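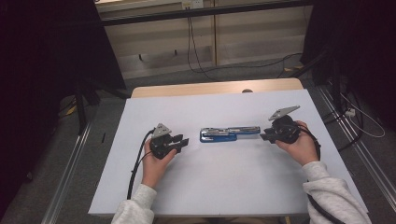
*Figure 2.1 A stapler between two hand-held grippers.*

## Chapter 2: When the Job Changes Shape

Ask people what automation means and they'll often talk about jobs that vanish. What happened at Unadum's repair works in Castville is far more interesting! When the first robot arms arrived, 35 people worked on the benches. Larysa Vasylenko had spent 13 years there, and she became one of the first to teach by hand, picking up everyday objects with a pair of grippers so that her movements could be recorded.

Her skill now had a second use, and that raised questions about pay, training and tired wrists. Who should be paid for 2,000 recorded movements? We'll start with her first October in the new role, then turn to her shift leader, Halvard Solheim, who saw it rather differently.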